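Chapter 4
Fixed Costs, or Why the Second Plate Is Cheap

Every business begins by spending money on things it cannot sell. The landlord wants a deposit, the city wants a permit fee, and the sign painter wants to be paid before anyone has read the sign. Economists call these fixed costs. Owners have other names for them, which the publisher has asked us to leave out.

Consider Grisero, a lunch counter with one kind of soup and strong feelings about bread. Rent, insurance, and the lease on the stove come to $3,593 a month. That bill arrives whether Grisero serves the whole neighborhood or a single man who came in to ask for directions.

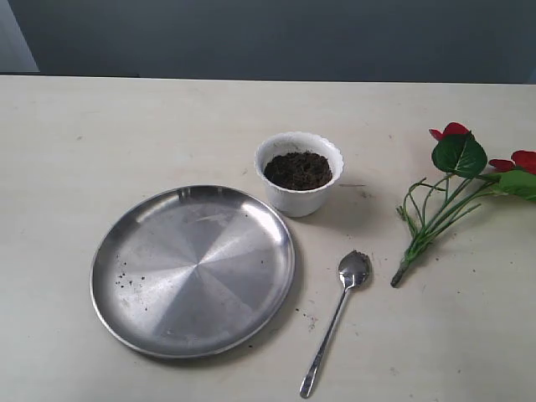
Now suppose the counter sells 900 lunches in December. Divide the rent and its friends by 900 and each lunch carries $3.99 of fixed cost before a carrot has been peeled. Sell 1,506 lunches and the figure drops to $2.39. The landlord has not grown any kinder. His bill is just being split among more people.

Carrots behave differently. Twice the soup takes twice the carrots, and so we call them a variable cost. Most real expenses fall somewhere between the stove and the carrot, and a good part of this chapter is spent arguing over where.

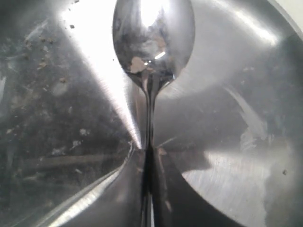 Dinu, a rival across the street, pays less rent but hires a second cook whenever the line reaches the door. Is that cook fixed or variable? Ask in the morning and ask again at 2 p.m., and you may get two answers from the same owner.

Section 4.1 sorts the costs of both counters into columns. Bring a pencil with an eraser.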